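Support > Handheld Grippers > Tickets > 291

Ticket 291: Intermittent loss of tag tracking, right-hand unit
Product: Stenard handheld gripper, paired set
Site: Wilteo, packing bench
Status: Open, workaround in place

Reported fault

During two-handed box packing, the pose of the right-hand unit freezes for up to 17 seconds and then jumps to a new position. The left-hand unit is not affected. The display on the right unit stays lit throughout and shows error 461 after each freeze. The operator gets no audible warning.

The fault occurs most often when the right arm is extended across the bench. It was first logged in August, after the site moved to the current Barredo firmware. Rolling back one version made no difference.

The marker tag stands upright on top of the right unit, with the screen mounted above it and a coiled cable running down from the screen. Packing is done at the long white table, using a clear open-top box.
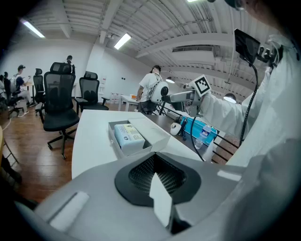

Steps taken

1. Restarted both units and repeated the pairing. Fault returned on the fourth packing cycle.
2. Cleaned the tag face and checked that it was seated square in its holder. No change.
3. Swapped the coiled cable for a spare. No change.
4. Ran the Nosamau diagnostic with the unit clamped and stationary. No dropouts.
5. Repeated step 4 while flexing the cable at the screen connector. Error 461 appeared 4 times.

Assessment

Loose connector on the screen side. The tag is not suspected. Replacement connector requested. Until it is fitted, stop and re-pair after any freeze, and discard that recording.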